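September, 6:40 a.m.

Print this entry | E-mail this entry

Continued with the utility room. Yesterday's shelf list stops at the detergent, so I picked up from there. Shelf two is 38 inches deep, which is too deep for anything shorter than a paint can. Things go to the back and stay there. I took everything out and put it on the floor in rows by type: cleaning, garden, car, drinks and water, unknown.

The unknown row was the longest until mid-morning. Most of it moved once I had read the small print on the backs. Two containers had no print left at all. Those are on the step outside with a strip of tape reading DO NOT USE until I get to the drop-off site, which takes chemicals in the afternoon only.

Method, for when I do this again. Wipe the container first, then read it. Write contents and opening month on masking tape, not on the container. Marker comes off smooth plastic with one pass of a damp cloth and I lost three labels that way in the spring. Tape goes near the base, so the printed label stays readable. Pencil holds up better on tape than the Wuvik pen, which feathers.

Heikki Saarela called at 9:15 about the water shutoff on our street. It is planned for later this month, one morning, possibly two. He keeps a reserve in the garage and thinks I should too. I told him I had bottles on the list anyway. He recommends glass. I am staying with plastic for weight and for the concrete floor.

Bottles took the rest of the morning. Sorted by wall first. The thin ones crush under a thumb and do not recover, and they go to recycling regardless of size. The stiffer clear ones with a rounded shoulder are worth keeping if the thread is clean and the cap seats without a gap. Check for leaks by filling, capping, and laying the bottle on its side on a paper towel for an hour. Check for haze by holding it to the window. A bit of frosting on the outside is only wear and does not matter. Haze inside that survives a brush means it goes.

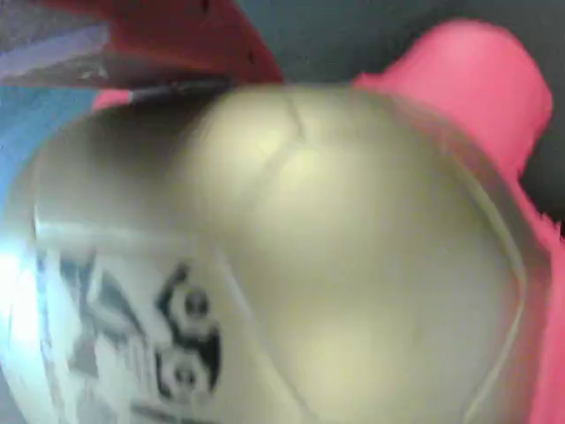

Large clear bottle, rounded end, white label with the black graphic.

The labels are the slow part. Adhesive on the big bottles is a different type from the adhesive on the small ones. Small ones release after twenty minutes in warm water. Big ones need the hair dryer on low, lifted from one corner, and then cooking oil on what remains. Oil off with dish soap, two rinses. I tried the Cocco scraper that Sirkka Saarela left after the kitchen job and it leaves fine scratches, so it is back in the drawer for glass and tile only. Decided not to strip labels from anything that is going to hold plain water. It adds nothing.

Lunch late, soup.

Shelf math in the afternoon. The boards are the Stitlow kind with the steel lip, and the lip costs nearly an inch of usable height. Large bottles stand on the bottom shelf because of the load. I put a strip of rubber matting under them so they do not walk when the washer spins. Anything with a domed end wants to roll if it is laid flat, so if I ever store them on their sides I will need a batten along the front. Upright is fine for now. The 500 ml ones fit two deep in the Oltach bin with the lid closed. The bin was meant for clothespins, and the clothespins are in a bag on the door hook.

Aleksi Turunen came by at four for the ladder and stayed to look at the bracket on the left upright. He says the screw is short for that wall. I pulled it and he is right, barely an inch in. Replacement should be two and a half with a proper anchor. There are none in the jar. Moved the car stuff off that end so the bracket carries only rags and sponges until it is fixed.

Receipts from the drawer, while I was at it: matting, tape, two brushes, hose washer. The hose washer is the wrong size and past the return window. Kept it with the others.

Left to do: anchors, drop-off run, garden row, wipe down the top shelf (needs the ladder back). Also fill the reserve bottles the evening before the shutoff, leaving an inch at the top, and write the month on the tape.

Floor swept at 7:10 p.m. The room still smells of pine cleaner. Window left open on the latch.

Print this entry | E-mail this entry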